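Workik Equipment Program
Progress Report to the Skuvbridge Fund
Monday, January 26, 2026

Status of purchases

The bin picking cell at Zunareck remains on schedule. Of the equipment lines approved for this period, 6 have been ordered and paid in full. The December invoice from Nogueira for replacement gripper fingers came to $1,175 and was charged to consumables, as agreed.
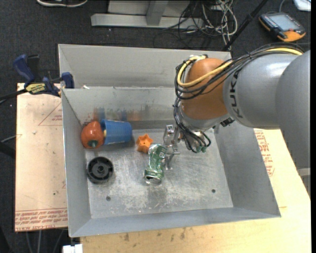
Spending on cables and hoses has run above plan. We request approval to move $100 from the travel line to cover the difference – the total award would not change. A second bin is still under review, and no order will be placed until the Fund has seen both quotes.

Planning for next period

The main item is a service contract for the arm. Nogueira has offered annual coverage, and Workik is comparing that offer with hourly rates. To date, 47 percent of the equipment budget has been committed. A revised budget table will be sent with the next report.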